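Setting Up Cellular Failover on a Small Office Router

Last updated 12/12/2024
Filed under: Networking > Redundancy

This guide covers adding a cellular backup line to an office that has one wired internet connection. The router used is a Zodton dual-WAN model and the cellular gateway is a Drarari. Menu names will differ on other equipment, but the order of the steps stays the same.

Failover means that the router watches the main line and moves traffic to a second line when the main one stops passing data. It does not combine the speed of the two lines. If you want both lines in use at the same time, see the separate page on load balancing.

Before you start

You need:

A router with two WAN ports, or one WAN port and one LAN port that can be reassigned
A cellular gateway with an Ethernet port and an active data SIM
Two Ethernet cables
Admin passwords for the router and the gateway
A laptop with an Ethernet port or adapter

Check who owns the network behind each line. Many small carriers resell capacity from a larger one. If your wired line and your SIM both end up on the same core network, a core outage takes down both. Ask the sales desk directly which network the SIM registers on, and get the answer by email. In our office the wired line is from Chowdhury and the SIM is from Flanora, and the two do not share a core.

Check the data plan as well. Our SIM has a cap of 300 GB per month, after which the carrier slows it down. A plan sold as a phone plan may not be allowed in a gateway under its terms.

Step 1. Place the gateway

Put the gateway near a window, away from metal shelving and away from the router itself. Power it on and wait for the signal light to go solid. Log in from the laptop and open Status > Radio. Write down the RSRP value. A reading between -80 and -95 dBm is good. Between -95 and -105 dBm is usable. Below -110 dBm, move the gateway or fit an external antenna.

Take the reading in at least three spots before you settle on one. Leave the gateway in each spot for five minutes, as the value drifts after a move.

Step 2. Change the gateway's address range

Most gateways and most wired modems hand out addresses in the 192.168.1.x range. If both do so, the router sees the same subnet on two ports and will drop one of them.

In the gateway, open LAN > Address and set:

IP address: 192.168.34.1
Subnet mask: 255.255.255.0
DHCP server: On

Save and restart. The laptop will lose its connection and pick up a new address in the 192.168.34.x range. If it does not, unplug the cable for ten seconds and plug it back in.

If the gateway offers bridge mode (sometimes listed as IP passthrough), you can use that instead and skip this step. Bridge mode removes one layer of address translation. It also hides the gateway's admin page on some firmware, so note how to get back to it.
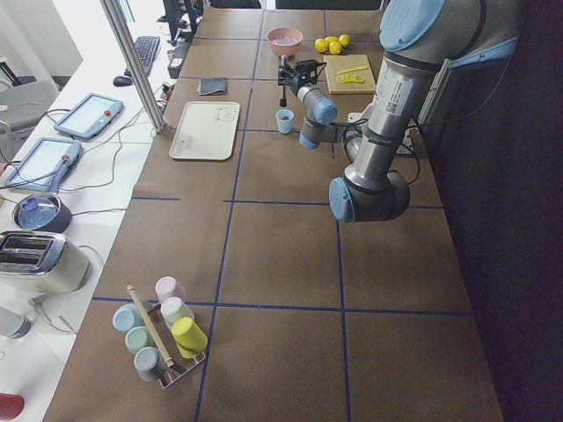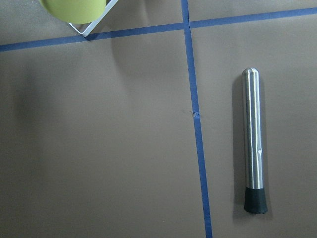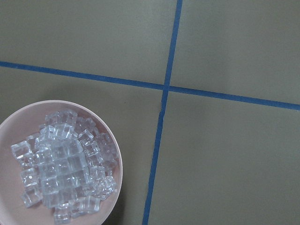 Work surface marked off with blue tape.

Step 3. Connect the gateway to the router

Run a cable from the gateway's LAN port to WAN2 on the router. In the router, open Network > WAN and select WAN2. Set the connection type to DHCP. Leave the MTU on automatic for now.

Within a minute WAN2 should show an address. If it shows 0.0.0.0, check the following in order:

1. The cable is in a LAN port on the gateway, not the one marked Antenna/Service.
2. The gateway's DHCP server is on.
3. WAN2 is enabled. On Zodton firmware it is off by default and shares its socket with LAN4.

Step 4. Set the priority

Open Network > WAN > Policy and choose Failover. Set WAN1 as primary and WAN2 as secondary. Do not choose Balanced, which will send part of your daily traffic over the SIM and use up the cap.

Set Failback to Automatic with a delay of 300 seconds. The delay keeps the router from switching back the moment the wired line shows signs of life. Lines often come and go several times during a repair, and each switch drops open calls and VPN sessions.

Step 5. Set the health check

The default check on most routers only looks at whether the port has a link. This is not enough. In a carrier core outage the modem stays powered, the link light stays on, and the router sees nothing wrong.

Open Network > WAN > Health Check and set for WAN1:

Method: Ping
Target 1: your carrier's DNS server
Target 2: a public DNS server outside your carrier
Interval: 5 seconds
Failures before switch: 4
Condition: All targets fail

Use two targets. With a single target, routine maintenance on that one server will push you onto cellular for no reason. Do not use a website name as a target, as name lookup may itself be down.

For WAN2, use the same method with an interval of 60 seconds. Frequent checks on the SIM add up over a month.

Step 6. Set DNS

If the router passes on the wired carrier's DNS servers to your computers, lookups may fail after a switch even though the cellular line is working. Many carriers only answer DNS requests from their own customers.

Open Network > DNS and enter two public resolvers by hand. Turn off "Use DNS from WAN." Restart any computer that still shows the old servers.

Step 7. Limit what runs on the backup line

Open Firewall > Rules and add rules that apply only when WAN2 is active. We block:

Cloud backup jobs
Operating system updates
The guest Wi-Fi network
Upload from the security cameras

Card terminals, email and desk phones are allowed. If your firmware cannot tie a rule to a WAN port, set a bandwidth limit on WAN2 and move the backup jobs to a manual schedule.

Step 8. Test

Run two tests, outside business hours.

Test A, link loss. Start a continuous ping to an outside address from a wired computer. Pull the cable from WAN1. Replies should stop and then start again. With a cable pull, our router switched after 14 seconds.

Test B, upstream loss. Put the cable back and wait for failback to finish. Leave the Ethernet cable in place and disconnect the line side of the modem (coax, fiber or phone). The link light on WAN1 stays on. This test uses the health check, so the switch takes longer. We measured 34 seconds.

If Test A passes and Test B fails, go back to Step 5.

During Test B, make one call in and one call out on a desk phone and run one card payment. Some card terminals hold on to the old connection and must be restarted by hand.

Known problems

Inbound connections stop working. Most cellular plans use carrier-grade NAT, so port forwarding over WAN2 will not work. Use an outbound VPN tunnel, or ask the carrier for a static address.

Pages load partly or not at all on WAN2. Lower the MTU on WAN2 to 1420 and test again.

The router switches back and forth. Raise the failback delay. If it keeps happening, look at the log for event code 987, which on Zodton firmware marks a failed health check on a port that still has link.

The SIM goes inactive. Some carriers suspend a SIM with no use over a set period. Our November test failed for this reason. Schedule Test A once a month and check the gateway's data counter afterward.

Both the router and the gateway should be on a battery unit. The modem too, if the wired line is expected to stay up in a power cut.

Related pages: Load Balancing Two WAN Lines; Reading Gateway Signal Values; Exporting the Router Log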